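I got to Monetti a little before 7 in the morning, which felt heroic to me and was apparently lunchtime for the woman who owns the place. She'd been in since three. She asked me not to use her name ("my mother will call you") so I'll just call her the owner, and she let me sit on a flour bin while she shaped rolls and talked.

I wanted to know how a person ends up running a bakery after 30 years in insurance. "I was bored and I had a bad knee," she said. "Everyone told me to get off my feet. So I bought a job where you stand up all day!" She laughed so hard at that she had to put the dough down.

The first winter was rough. She opened in January, on a street in Ogilvie where the only other business was a tire shop, and on her best day she sold 70 loaves. The worst day she doesn't like to talk about, but then she did anyway: "Four. And one of those was to my brother."

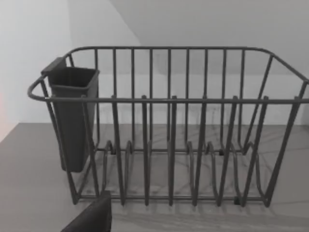

What changed things was the rye. She'd been making it for herself, from a recipe she got out of a neighbor when she lived in Nadau, and a guy from the tire shop smelled it and wanted one. Then his whole crew wanted one. "I never put it on the board," she told me. "You had to ask. I think people like asking."

These days it's on the board, and the morning I visited she had orders for 162 of them (a holiday weekend, she said, don't get excited). I asked about her starter, expecting some grand speech, and got a shrug. "It's flour and water. I forget to feed it. It forgives me."

She does have opinions about slicing, though. Don't do it warm, don't do it with a cheap knife, and please don't ask her to do it for you at closing time. I asked if she'd ever go back to an office. She was already loading the oven and had to yell over the fan. "Would they let me wear these shoes?"

I took home two ryes and ate most of one in the car.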